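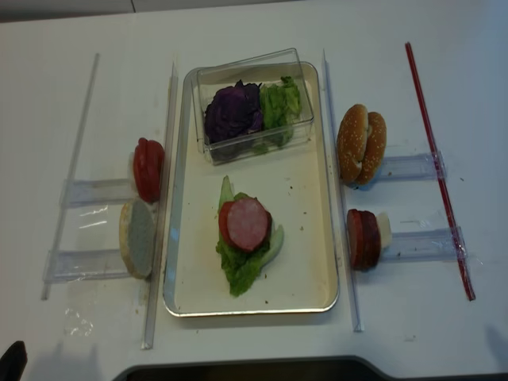
Fig. 1 - Poste de montage de sandwichs : plateau central, ingrédients répartis à gauche et à droite.

Accueil | Cours | Travaux dirigés | Bibliographie | Contact

Temps de lecture : 9 minutes

Automatisation et travail en cuisine collective
Notes de la séance 4 - 12 septembre 2024

Comme promis la semaine dernière, nous quittons l'atelier de mécanique et ses grands classiques pour entrer dans une cuisine. Je sais que plusieurs d'entre vous viennent de la restauration, ou y travaillent encore le soir, et vous en saurez parfois plus long que moi sur la cadence d'un coup de feu : n'hésitez pas à m'interrompre, ces notes sont faites pour être annotées, raturées et contredites !

1. Le cas Siken

Siken prépare des repas froids pour des entreprises et des lycées. Son site de Stoltov emploie 283 personnes et sort 2354 sandwichs par service quand tout va bien. En mars, la direction a ouvert un poste d'essai où un bras robotisé assemble une partie de la gamme, sous le nom de projet Fliso. Un second site, celui de Suksawat, garde pour l'instant le montage entièrement manuel, et c'est une chance pour nous, car la comparaison entre les deux va nous servir tout au long du semestre.

2. Ce que la machine demande au plan de travail

Revenez un instant à la figure 1 et pensez à la façon dont vous, vous feriez un sandwich chez vous, avec le pain dans son sachet et la tomate qui roule sur la planche. Au poste, les rondelles de tomate attendent debout, serrées les unes contre les autres, la face tournée vers le plateau, et le pain se présente lui aussi sur la tranche. Des supports en plastique transparent tiennent les piles, deux de chaque côté. On a donné une adresse à chaque ingrédient, si vous me permettez l'expression.

Le chou violet et la salade verte émincés partagent une même boîte, en deux tas qui se rejoignent au milieu. Tous les ingrédients ne se laissent pas ranger de la même manière : une tranche s'aligne, un légume émincé s'étale. Retenez cette différence, nous la retrouverons en parlant de la variabilité des matières (un vieux souci de l'agroalimentaire, bien antérieur aux robots).

Quant au montage, il est ici en cours : une grande feuille de salade, une rondelle de tomate, puis une tranche rose de jambon ou de saucisse qui la recouvre en partie. Il y a aussi des miettes sur le plateau, et j'y tiens, à ces miettes, parce qu'elles posent très concrètement la question du nettoyage : qui passe l'éponge, à quel moment, et ce temps-là figure-t-il quelque part sur la fiche de poste ?

3. Le travail qui se déplace

Les personnes qui assemblaient à la main à Stoltov n'ont pas quitté la cuisine. Elles préparent désormais les piles, regarnissent les supports, surveillent l'assemblage et reprennent les pièces mal posées. Le cycle d'essai porte sur des lots pouvant aller jusqu'à 300 pièces, et il faut 20 minutes pour remettre le poste en état entre deux recettes. Ces 20 minutes étaient d'abord comptées comme un temps d'arrêt, donc comme du temps où l'on ne fait rien - ce qui a fait bondir l'équipe, et on la comprend, puisque c'est le moment où elle a le plus à faire.

Nous appellerons cela le travail de mise en forme : tout ce qu'il faut préparer en amont pour que le geste automatique soit possible. Trancher régulièrement, trier les rondelles trop fines, dresser les piles à la bonne hauteur. C'est un travail minutieux et peu visible, souvent mal classé dans les grilles de qualification. Plusieurs opératrices ont d'ailleurs demandé que leur intitulé change, et la discussion est toujours ouverte au moment où j'écris ces lignes.

Il y a des gains, il serait injuste de les taire. Les poignets fatiguent moins, la posture est plus libre, et l'on peut enfin lever les yeux. Mais certains regrettent le bavardage de la chaîne, car on se parle moins quand chacun surveille son propre poste.

4. Pour la prochaine fois

Choisissez un geste de votre propre travail, même modeste, et décrivez ce qu'il faudrait ranger, tailler ou redresser pour qu'une machine puisse le faire. Une page suffit. Indiquez ensuite qui, dans votre équipe, ferait cette préparation, et sur quel temps. Relisez aussi vos notes de la séance 2 sur le travail prescrit et le travail réel, nous partirons de là.

Contact : secrétariat du module | © Notes de cours, tous droits réservés | Haut de page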